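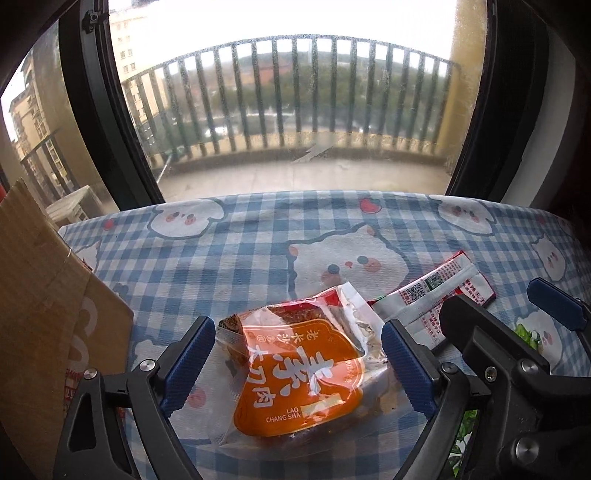
4.3 The slow squeeze

Figure 4. Packets on the table, seen from one of the hand-held grippers. The ribbed pads stand on either side of the orange-labelled packet.

The most interesting fault in the whole study was one we nearly missed. In the April sessions, 9 grasps on plastic packets were logged as complete although the fingers had never fully settled. The width reading crept inwards for over 3 seconds after contact, and our software took the creep for a second, deliberate close. A policy trained on those episodes then squeezed twice - quite hard the second time - and 6 packets split at the seal during testing at Bernovdale.

Melquiades Camacho traced the trouble to the contact threshold, which had been tuned on stiff boxes. Soft packaging gives way gradually, so the threshold fired far too early. What a lovely, stubborn little bug! Pin-yu Kong rewrote the check in Stirby so that a grasp counts as closed only once the width has stopped changing, and we relabelled all 92 packet episodes with the new rule. The double squeeze vanished from the retrained policy. Long, flat packets lying at an angle remain harder, and we return to them in Section 5.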